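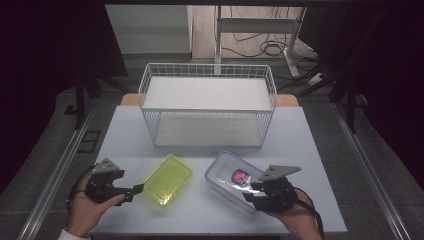 I start with food containers in this kitchen thread. In March I promised myself to have one place for all of them, and it is almost the end of the year, so okay.

My rule now: if a box has no lid, it leaves the house. I was very strict. Even the nice one from Novilby had to go.

The rack is white wire with two levels. I paid 399 for it and my sister thinks this is too much for wire. Maybe she is right, but I like that I can see through the sides.

Big boxes will live on the lower board, small ones on top. The yellow-green one I use for cut fruit, it stays where I can reach it fast.

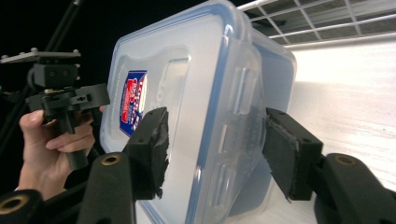

Galler Yazdani
@novilbykitchen · 12/28/25

The clear box with the blue seal in the lid is my favorite for soup. Please take the seal out sometimes and wash under it. I did not do this for a long time and I am ashamed.

Does somebody know how to remove the smell of onion from plastic? I tried baking soda and one night with the lid open. It helped a little.

Tomorrow I do the spice drawer.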